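Search recipes and stories

Type here to search

Against the Twenty-Ingredient Soup

I have a lentil soup I make when there is nothing in the house. It wants an onion, a carrot, red lentils, salt, a spoon of cumin and the end of a lemon. A few months ago I looked up somebody else's version to see if I was missing a trick. It had twenty ingredients, among them preserved lime, two kinds of paprika and a "finishing oil." It also had 1198 comments, a good share of them from people asking what they could leave out.

Most of it, I'd say. Start with the finishing oil.

I don't blame the cooks who write these things. A recipe with six items looks thin on a page, and a person who has been paid for a soup wants to hand over something that weighs like one. But the list has become a kind of costume. You read down it and feel you are already a better person, the type who owns sumac, and then it's half past six and you're standing in the aisle at Nendgate with a jar that costs more than the rest of dinner.
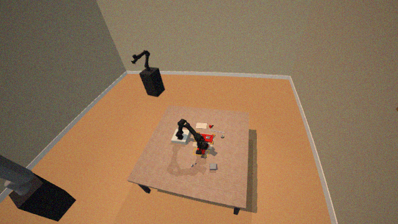 Chisholm reader, by email: I made the long version and the short version in the same week and my family preferred the long one, so please stop telling people it's a con. The lime made it. I'll grant you the oil.

Fine. I'm happy to lose the lime. I have since tried it and it was good, in the way that a hat is good. What I object to is the jar afterward. I used one teaspoon. The label says to finish it within 2 months of opening, and at my rate I would need to make soup for the entire street.

My refrigerator door is where these recipes go to die. There's a tamarind paste from my noodle period, a tube of harissa with its neck wrung, and a mustard I bought at the Woda market in December because the man let me taste it on a cracker. Each of them was essential once, for one evening.
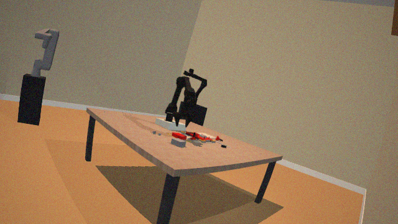
So I've made a rule, which I break all the time. If a new recipe asks for more than one thing I don't own, I cook it without all of them first. About half the time I can't imagine what was supposed to be missing. The rest of the time I can, and then I go and buy the thing in a better mood, knowing what it's for.

The soup, for anyone still here: soften the onion and carrot in more butter than you'd admit to, stir in the cumin, add 600 grams of red lentils if you're feeding a crowd, cover well with water, and leave it alone until it slumps. Salt it properly. Lemon at the end. If you own a finishing oil, I suppose now is the moment.

We use cookies to remember your preferences. Accept / Manage settings

More from Clornance Kitchen
The case for cold toast
80 ways to ruin rice, and the few I recommend
Who is the big whisk for?
Leftovers are a meal, stop apologizing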